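The Brandão Toaster

My aunt Celeste left me the toaster and nothing else, and I want it on record that I was thrilled.

You have to understand about this toaster. When I was a kid it lived on a shelf over her stove, a Brandão, the two-slice kind, and you weren't allowed to touch it unless you'd washed your hands up to the elbow. She got it as a wedding present. The husband lasted 2 years. The toaster kept going!

So my cousin Florêncio calls me up in November, the week after the funeral, and says, Reynaldo, there's a box here with your name on it, and also there's a problem. The problem was that she'd promised the same toaster to him. And to Teodor Moen from downstairs, who used to carry her groceries. She'd told all three of us, separately, over toast.

"She was eighty-eight," I said. "She probably forgot."

"She didn't forget a thing in her life," said Florêncio, and he was right, she knew the price of every onion she ever bought.

We met at her place that Saturday-feeling sort of afternoon when the light's already going. Teodor brought a loaf (good man). I set out the dishes, Florêncio put the saucepan on for milk, and for a while we just stood there in our coats arguing about who'd been promised first. Teodor had a date. He'd written it down! Florêncio said writing it down was suspicious.
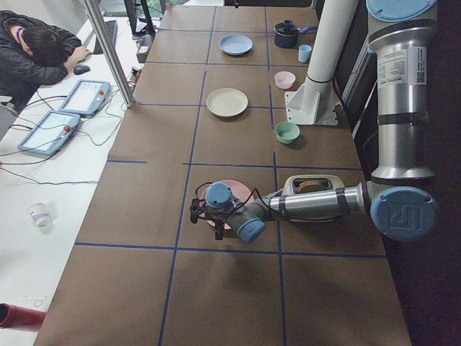 Toast was how she settled everything, so toast it was. You put a slice in, you say your piece while it's in there, and when it pops you have to shut up. I used to get my whole report card explained in one slice. I can still picture it, that beige toaster with the brown bread poking out of the top, and a pink bowl not far off, and her standing over the lot of us like a judge. Florêncio went first and talked about his divorce, which had nothing to do with anything. Teodor talked about the stairs. He did her voice, the way she'd call down to him before he'd even got his key out, and then he had to stop and look at the ceiling for a bit.

I'd planned a speech. I had a hundred reasons, I'd practiced them on the bus. But my slice went down and I stood there smelling it and all I could think of to say was that I was hungry.

"Well, that's the winner," said Teodor.

Florêncio complained all the way through the butter. We ate the whole loaf. Then I wrapped the cord around the thing and carried it down three flights under my coat, with Teodor going ahead of me to get the doors.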